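음악 저작물 사용 허가 지원사업 중간보고

사업명: 독립 음악인 영상 싱크 연계 사업
수행 단체: 브리르카스우드 음악출판
보고일: 2023년 12월 25일

본 보고서는 4월 협약 체결 이후 진행된 업무와 지원금 집행 현황, 남은 기간의 계획을 정리한 것이다. 협약서의 보고 양식 순서를 따르되, 해외 정산 항목은 별도로 분리하였다. 지난 협의에서 요청받은 내용을 반영한 것이다. 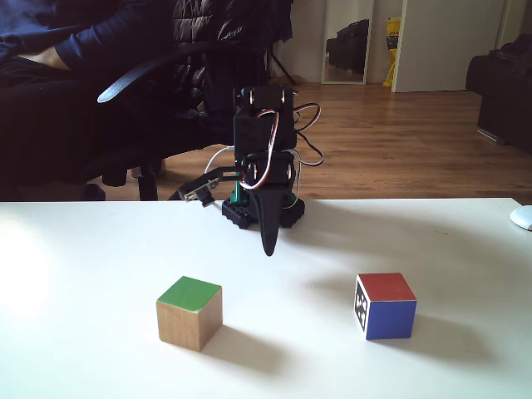

읽는 시간 4분

1. 카탈로그 정비

사업 신청 당시 가장 큰 문제는 곡 정보가 흩어져 있다는 점이었다. 작곡자와 작사자 지분, 음반 제작자 연락처, 연주자 동의 여부가 곡마다 다른 문서에 적혀 있었고, 일부는 이메일에만 남아 있었다. 영상 제작사에서 문의가 오면 권리 관계를 확인하는 데만 며칠이 걸렸고, 그 사이 다른 곡으로 결정되는 일이 반복되었다.

협약 기간 중 400곡의 권리 정보를 하나의 목록으로 옮겼다. 곡마다 저작권 지분, 마스터 권리자, 보컬 없는 버전의 유무, 길이, 템포, 가사 언어를 기재하였다. 지분 합계가 맞지 않는 곡은 목록에서 제외하고 당사자 확인을 요청해 두었다. 대부분 공동 작곡 시기에 구두로만 합의한 경우이다. 서면 합의서 양식을 새로 만들어 발송하였으며, 회신이 오는 대로 목록에 추가한다.

보컬 없는 버전이 없는 곡은 예상보다 많았다. 오래된 녹음은 세션 파일을 찾을 수 없어 재작업이 불가능하다. 세션 파일이 남아 있는 곡부터 믹스를 다시 하고 있으며, 이 작업비는 신청서의 제작비 항목에서 집행하였다.

2. 영상 제작사 대상 제안

조르케티와 드로스트베르그 두 곳의 음악 감독 창구에 정기적으로 곡을 제안하고 있다. 조르케티는 장편 영화 위주이고, 드로스트베르그는 시리즈물과 예고편을 주로 다룬다. 두 곳이 원하는 형식이 서로 달라 제안서도 따로 만든다. 조르케티는 장면 설명을 먼저 보내고 그에 맞는 곡을 요청하는 방식이며, 드로스트베르그는 분위기별 묶음을 받아 내부에서 보관한다.

기간 중 2건의 사용 계약이 체결되었다. 한 건은 장편 영화의 식당 장면 배경 음악이고, 다른 한 건은 시리즈 마지막 회의 엔딩 크레디트이다. 두 건 모두 저작권과 마스터 사용료를 같은 금액으로 책정하는 조건이 들어갔다. 엔딩 크레디트 건은 편집 일정이 바뀌면서 최종 길이가 줄었으나 사용료는 변경되지 않았다.

현재 검토 단계에 있는 건은 20건이다. 이 중에는 가편집본에 임시로 들어간 곡도 있고, 견적만 요청받은 곡도 있다. 검토 단계에서 계약까지 가는 비율은 낮은 편이므로 연말 실적 예상에는 포함하지 않았다.

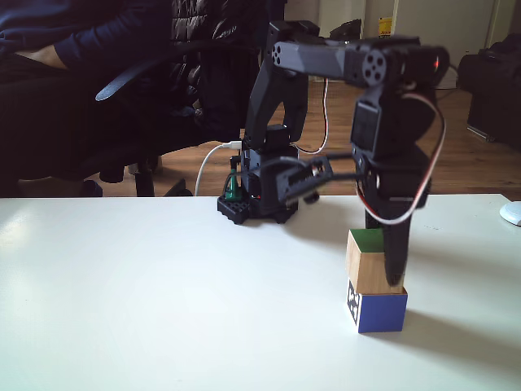

견적 요청에 대한 회신 시간도 기록하고 있다. 목록 정비 이전에는 회신이 늦어 기회를 잃는 경우가 많았는데, 지금은 권리 확인이 끝난 곡에 한해 당일 회신이 가능하다. 다만 공동 권리자가 해외에 있는 곡은 여전히 시간이 걸린다. 이런 곡에는 목록에 별도 표시를 하고, 마감이 급한 요청에는 제안하지 않는다.

3. 해외 정산

해외 사용분의 정산은 마르가리티스를 통해 진행한다. 협약 당시에는 곡별 직접 등록을 계획하였으나, 지역마다 등록 절차가 달라 인력으로 감당하기 어려웠다. 변경 사유서를 제출하여 대행 방식으로 승인을 받았고, 대행 수수료는 기존 등록비 예산 안에서 처리한다.

첫 정산 자료에는 2,153건의 사용 내역이 들어 있었다. 대부분 온라인 재생과 소규모 방송 사용이고 건당 금액은 작다. 이 자료를 당사 목록과 대조하는 과정에서 곡명 표기 문제가 확인되었다. 한글 제목과 로마자 제목이 서로 다른 곡으로 등록되어 수익이 나뉘어 들어온 경우이다. 병합 신청을 하였고 처리 결과는 다음 분기 자료에서 확인할 수 있다.

음악인별 정산서 발송은 병합 처리 이후로 미루었다. 금액이 다시 바뀔 가능성이 있어서이다. 해당 음악인들에게는 일정 변경을 서면으로 안내하였다.
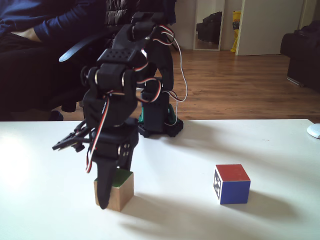

브리르카스우드 음악출판

4. 예산 집행

인건비와 목록 관리 프로그램 이용료는 계획대로 집행되었다. 제작비는 재믹스 작업이 늦게 시작되어 집행률이 낮다. 엔지니어 일정이 이미 잡혀 있어 남은 기간 안에 소진할 예정이다. 출장비는 음악 감독 면담이 화상으로 대체되면서 일부가 남았다. 이 금액을 법률 자문비로 전용하는 방안을 요청드린다. 공동 작곡 합의서 검토에 필요한 비용이며, 신청 양식은 별첨하였다.

5. 어려운 점

예고편용 음악은 납기가 짧고 수정 요청이 많다. 작곡자가 공연 일정 중이면 대응할 수 없어 거절한 요청이 있었다. 앞으로는 작업 가능 기간을 미리 조사해 두고 그 기간에 맞는 요청만 전달한다.

독점 계약을 조건으로 한 제안도 들어왔다. 사용료는 높았으나 해당 음악인이 자기 음반에 같은 곡을 실을 수 없게 되는 조건이어서 본인의 의사에 따라 진행하지 않았다.

6. 남은 기간 계획

지분 미확인 곡의 합의서 회수를 우선 진행한다. 재믹스가 끝난 곡은 드로스트베르그에 보낼 새 묶음에 넣는다. 조르케티와는 차기작의 장면 목록을 받기로 되어 있으며, 수령 후 제안 곡을 추린다. 마르가리티스의 병합 결과가 확인되면 음악인별 정산서를 발송하고, 발송 내역은 최종보고서에 첨부한다.

별첨: 예산 변경 신청서, 계약 체결 내역, 권리 정보 목록 양식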